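One year of riding to work, and what I did wrong

When I moved to Anitz, I didn't own a bicycle, and I did not plan to own one. In the city where I grew up, a bicycle was for children and for old men who went fishing. Grown people with jobs took the tram. So when my new employer, Drerko, wrote in the welcome letter that there was "ample covered bicycle parking," I read this sentence the way you read that a hotel has a conference room. Good for the hotel.

I am writing this post for people who are in the same position as I was: not sporty, a little afraid of traffic, and too proud to ask simple questions in a shop. Three readers have asked me how it went, after I mentioned the bicycle in June. It went well, but slowly, and with some money lost.
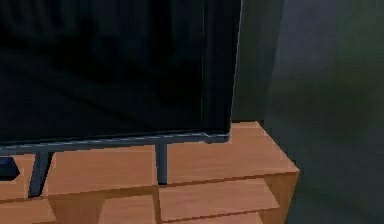 Milena Tursk
Bookkeeper by day, writes this blog in her third language
October 24, 2026

I will begin with the bus. The bus from my street to the Drerko office takes 35 minutes if it comes on time. It drives first in the wrong direction, to collect the people at the hospital, and then it turns back and passes my street again on the other side. For my first months I sat in it every morning and saw my own kitchen window two times. After a while this began to hurt me in a small way. A woman on a bicycle with a green rain cape was often waiting at the same red light as us, and she was always gone before we arrived at the next one. She did not even ride fast. She had bread in her basket.

I thought about her the whole winter. In spring I went to buy a bicycle.

The first mistake was that I bought from a private seller, late in the evening, in a parking lot. The bicycle was light blue and very beautiful and it was made for a person with longer legs. I knew this when I sat on it. I could only touch the ground with the tips of my toes, and I told myself that I would get used to it. You don't get used to it. Your legs do not grow. Every time I had to stop, I had to fall a little to the left side and hope that there was a curb. I rode it for six weeks and then sold it for half the price to a tall student, who looked very happy.

The second bicycle is from Van Beek, the shop behind the train station. It is dark green, not new, and it has seven gears, and I use three of them. In the shop they asked me to ride around the block before we spoke about money. When I came back, they lowered the saddle by the width of a finger and sent me around the block again. I was embarrassed and I wanted to pay and go home, but that finger made a real difference. If you remember only one thing from this long text, let them send you around the block.

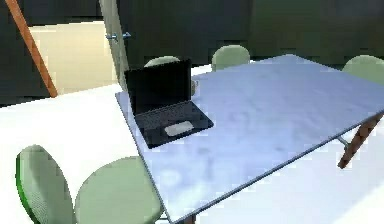 Choosing a route is a separate job from choosing a bicycle, and I did it badly at first. I took the same road that the bus takes, as if there were no other roads. It has trucks, and a bridge with wind from the side, and two places where the bicycle lane stops and does not tell you where it continues. I arrived at work with my shoulders up at my ears. Then one weekend I did the thing properly. I opened the laptop on the big table, the same black one that sits there now with its screen dark while I write these notes by hand, and I followed the small streets on the map one after another until I had a line to the office. The new route is longer. It goes along the canal, then through the park at Hondenico, then behind the school and the garden center. On paper it is a bad route. In real life I arrive calm, and I have seen a heron so many mornings that I don't slow down for it anymore, which I am a little ashamed to say.

I must also write about hills, since in my family everybody asks. Anitz is flat except for one hill, and the hill is between me and the office. For the first weeks I got off and walked. I always pretended that I had to look at my phone. One morning a boy with a school bag passed me, riding and eating an apple at the same time, and I decided that the pretending was more tiring than the hill. I stayed on the saddle. I used the lowest gear and went so slowly that a dog on a leash was faster. But I came to the top, and the next day too. Now I don't think about it except when I carry potatoes.

What I would tell my old self about hills: change to the low gear before the hill begins. I learned it late. I used to wait until it was already hard, and then I pushed the pedals and the lever at the same time with all my strength. The chain came off twice. You can put it back with your fingers in one minute, but your fingers will be black for the day, and I handle invoices.

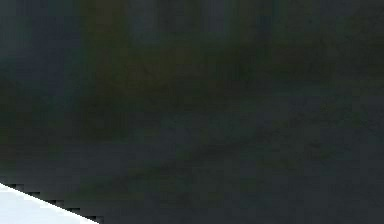
Filed under: Weather and Clothes

Before I started, I believed that rain would be the biggest problem. There is much less rain than you think when you look out of a window. From the window it rains all day. On the bicycle you find out that it rained before you left and it will rain again after you arrive, and between these two there is often a gray, dry half hour.

Still, some days you get everything. I tried several things against the rain, and I can report the following.

Rain pants are ugly and they make a noise when you walk, and they work. Buy them one size bigger so that you can take them off over your shoes. I bought my exact size and had to sit on the floor of the office entrance every wet morning, pulling, while my colleagues stepped over my legs and wished me a good day.

The cape looked so elegant on the woman with the bread. On me it was a sail. On the canal path, with the wind from behind, it was almost pleasant. On the way home, with the wind from the front, it lay on my face. I gave it to my neighbor for her garden furniture.

An umbrella is not possible. I see people who do it, and I respect them, but it is not possible for me.

Gloves I need already in October. My hands get cold long before the rest of me. In the real winter I wear two pairs, thin ones inside thick ones, and then I cannot feel the bell. So I say "excuse me" to the walkers with my own voice. They are friendlier about my voice than about the bell, and I have kept doing it in summer.

And about sweat, which people are too polite to ask about in the comments, so they write me an email: I keep a clean shirt in my desk drawer. On warm mornings I ride slower. Nobody at Drerko has said anything so far, but bookkeepers are quiet people.

I wanted to write also about money, as numbers are my profession and it would be strange to leave them out. The yearly bus pass was the thing I compared against. The blue bicycle lost me half of what I paid, as I said. The green one was not cheap. Then came the lock (buy a good one, a bad lock is a decoration), the lights, the pants, the cape, the gloves, a new tire after I rode over glass, and one visit to Van Beek for the brakes. In the first year I saved nothing. I spent 64 more than the bus would cost me. I was disappointed when I saw it at the bottom of my spreadsheet, and I checked the sum again, with the same result. The second year should look better, if I don't buy another cape.

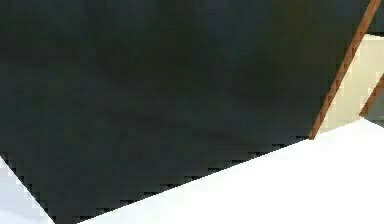 The distance I know exactly, as the shop put a small counter on the handlebar and I never reset it. This morning it showed 2,254 kilometers. If somebody had told me this number before, I would have answered that it is a distance for airplanes. It is only the canal, the park, the hill and back, many times, with some trips for groceries. I did not ride every day. When there was ice, I took the bus, and when I had a cold, and also on a few mornings when I had no reason except that I wanted to sit. I don't think this spoils anything. A rule that says "every day" would have made me stop after the first ice.

There are some things I still can't do. I can't ride with one hand for longer than a second, so my hand signals are very short, and drivers must watch me with attention. I can't repair a flat tire alone. I have tried it in the yard with a video, and after two hours the tire was on the wheel and the tube was still lying next to me. And I am still afraid at the big crossing before the office, where four roads come together and everybody seems to have green. There I get off and use the crosswalk like a person with a very long dog. I have decided that this is allowed.

What changed for me in a more general way is hard to explain in English. In my language we have a verb that means to know a place with your feet. After one year in the bus I knew the names of the stops. Now I know where the pavement is broken behind the school, and which baker opens early, and that the garden center throws away its tired plants at the end of the month and lets you take them. I have a lemon tree from there. It has no lemons, but it has leaves again.

I know the smell of the canal before a storm too, and this is useful, as I can then put on the ugly pants in time.

For the coming winter my plans are modest. I want better lights, as the path through Hondenico has no lamps in the middle part and my front light shows me only the place where I already am. I want to learn the tire. At Van Beek there is a repair evening once a month where you bring your own bicycle and they stand next to you and don't help unless you ask. I have put my name on the list for the next one, and I will bring old gloves.

If you know a front light that is bright but does not blind the people walking toward you, please write it in the comments. I have already read too many reviews, and they are all written by men who ride through forests at night. I need something for going home at five with potatoes.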